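工作记录 2019年1月28日
项目:Tristetti 分拣工位改造,仿真阶段
记录:谢淑贞(Su-chen Hsieh)
抄送:Oluwatosin Akande,Yan 线班组

一、今天做了什么

继续跑台面散件拾取。场景沿用上周的版本,桌面、臂座位置没动,只换了散件的初始分布。共 400 个回合,每回合随机种子单独记录,日志放在 Wiltalari 共享盘的老目录下。成功 376 回合,其余按失败类型归档,明细见日志末尾的表。

判定标准和之前一样:夹起、离台、保持到计时结束。中途滑脱算失败,碰倒邻件但夹取本身完成的算成功,另加标记。Oluwatosin 认为碰倒邻件也应算失败,理由是现场邻件一动,后面的坐标全要重算。我倾向先分开统计,等 Yan 线给出他们实际能接受的程度再合并。

二、腕部视角

腕部视角的主要麻烦是阴影。臂和手指的影子压在散件上,深色件和影子的灰度差很小,分割结果不稳。浅色件和品红色件基本没有问题。橄榄绿的那种最差,进了指尖附近的影子以后轮廓常常丢一截。 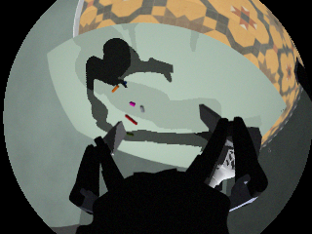 处理办法试了两个。第一个是提高环境光,识别率上去了,但是和现场灯光条件差得太远,参数带不过去,放弃。第二个是接近之前先在高位取一次轮廓,下降过程中只做跟踪,不重新分割。这个有效,代价是每次拾取多一段停顿。停顿时长目前设为 200 毫秒,再短轮廓就不稳。

鱼眼畸变的校正表还是旧的,视野边缘的位置误差偏大。散件落在中间区域时影响不大,靠边时要留余量。重新标定排在后面,不急。

三、外部视角

外部视角用来核对手指离台高度和影子范围。垂直下探时,主臂的影子正好盖住夹爪下方的散件,换一个光源方位可以移开,但是又会落到另一侧。现场是多灯,影子没有这么硬,所以这个问题在仿真里可能被放大了。不下结论,等实测。

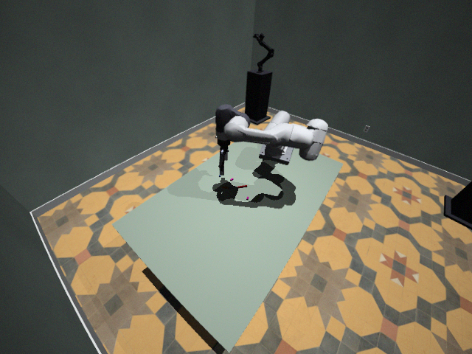 图2 外部视角,夹爪悬于台面上方,散件位于臂影内。

后墙边那台黑色臂本轮不参与,控制器未接入。

四、和 Yan 线班组的沟通

下午和班组开了短会,记几条,主要给以后写操作说明的人看。

1. 现在的手工分拣,一个人一班大部分时间在做辨色和归位。自动化之后这部分交给机器臂,人转去补料、处理异常件和抽检。班组担心的是异常件处理没有算进节拍。目前的节拍表确实没有这一项,我来补。

2. 报警方式。原方案是每次失败都停机等人确认。班组的意见是这样人会被拴在工位旁边,比手工还累。改为同一件连续失败两次才停,单次失败自动跳过,件留在台面上,最后统一由人收。阈值做成可调,权限给班长。

3. 老员工靠手感能分出混料,视觉分不出来。这一条没有解决办法,抽检比例要相应提高,具体数字等质量那边定。写明在这里,免得以后有人以为机器臂能替代这一步。

4. 培训。班组问要不要会编程。不需要。要会的是看三种状态灯、手动退臂、清台、重启回合。手动退臂必须每个人都实际做过,不能只看文件。Flulness 提供的培训材料偏重软件界面,退臂只有半页,需要自己重写。

5. 岗位数量不是我们能答复的问题,会上照实说了。Oluwatosin 会把问题转给厂务,要求书面答复,答复到了以后贴在工位旁。

五、遗留

细长件姿态:红色长条件横放时夹取点选在中段没有问题,斜放且一端靠近其他件时,手指会先碰到邻件。张开宽度减小可以避开,但对粗短件又不够。准备按件型分两档张开宽度,明天改。

节拍:补异常件处理一项,先按班组口述的情况估一版,标注为未实测。

下一轮:跑 500 回合,分两档张开宽度,阴影条件不变,便于和今天对比。种子列表沿用今天的,不够的部分往后接。

实测窗口定在4月,台架还没到位,线缆长度要先量。安全围栏的门向哪边开,班组和厂务说法不一致,去现场看过再定。

补记:日志里回合编号从零开始,表格里从一开始,对照时注意差一。脚本已经改好,旧表不回填。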